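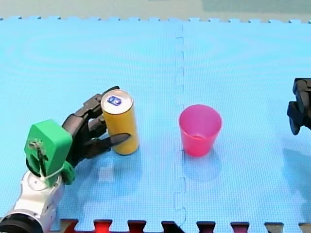

Playroom cleanup, October. Finally got the downstairs room at Iscombe put back together so here's the gallery, such as it is. The mat is the light blue foam kind, comes in tiles, edges go together like a jigsaw. Pink cup stayed out, and the tall yellow can too, both standing on the mat. Captions are quick, I'm typing this between loads of laundry.

Only one picture loaded at this size, the rest are still on Dagmar's laptop and I'll add them when she's back from Vovbridge. Captions for all of them anyway so I don't forget what I wanted to say.

1. Mat, can, cup
The pink one is plastic and you can kind of see through it. Wider at the top than the bottom, so they stack, which matters when your cupboard is the size of ours. Can is the slim tall type, golden yellow with a silver top and a little blue and white label on the lid. Foam has a bit of a shine to it, you get a faint reflection under both.

2. Tiles before laying (to come)
Bought 16, used fewer. Laid them starting from the window wall — mistake, start at the door. You end up with the trimmed pieces right where everyone walks in and they lift. Florencia redid that row.

3. The seam (to come)
If two tiles won't meet, don't stomp on them. Kneel, press with the heel of your hand, work along from one end. Wipe the teeth first, crumbs get in there and hold it open.

4. Cupboard, top shelf (to come)
Cups and picnic plates. Vojtěch wants it noted that he put the shelf up and that it is level. It is level.

5. Cupboard, bottom shelf (to come)
Board games, the puzzle with the bridge on it (pieces missing, keeping it anyway), two rolls of tape, the good scissors. Scissors need to move up higher, I know.

6. Nuko bins (to come)
Lids dont fit the older ones. Same name, same color, different lip. Took me 20 minutes to work out I wasn't doing it wrong. Keep your lids with your bins.

7. Curtains (to come)
From Nandi, who was getting rid of them. Too long, hemmed with iron-on tape, one side is already coming down. Needle and thread next time.

8. The rug that left (to come)
Went to Gorazd's place. Nice rug, terrible for cups, everything tipped over on it. Foam is firmer underfoot and wipes off with a damp cloth and a drop of dish soap. Let it dry before you put anything back or you get rings.

Still to do — paint behind the radiator, a hook for the broom, somewhere for the Villca blankets that isnt the stairs. If anyone wants the spare tiles they're in the hall, light blue, never used. Take them all please, not just two.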